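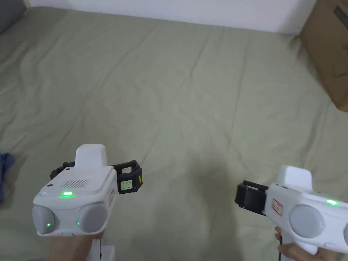 2. Method

The report compares how two county prosecutor's offices, referred to as Billex and Vison, record the removal of an assistant prosecutor. Coding was done by Mayuree Phuthong and Rin Amano. The source material was 136 personnel notices released under the state public records law, the last of them dated 6/8/19.

Each notice was coded on 6 fields: date, rank, years of service, stated cause, signing official, and right of appeal. Notices under 500 words were coded by one reader. Longer ones were coded by both, and differences were settled by going back to the text of the statute.

3. Results

Vison gave a stated cause in most of its notices. Billex usually cited only the clause allowing removal at will. In 15 notices the signing official was a deputy, and the file held no written delegation of authority. All 15 came from Billex.

The right of appeal field was the least reliable. Older Vison notices refer to a review board that was abolished in May of an earlier year, and the forms were not updated until much later.

4. Limits

Resignations made under pressure do not appear in the notices and could not be coded. The Feng and Mundex county offices were dropped from the study after their records arrived with the cause field blacked out.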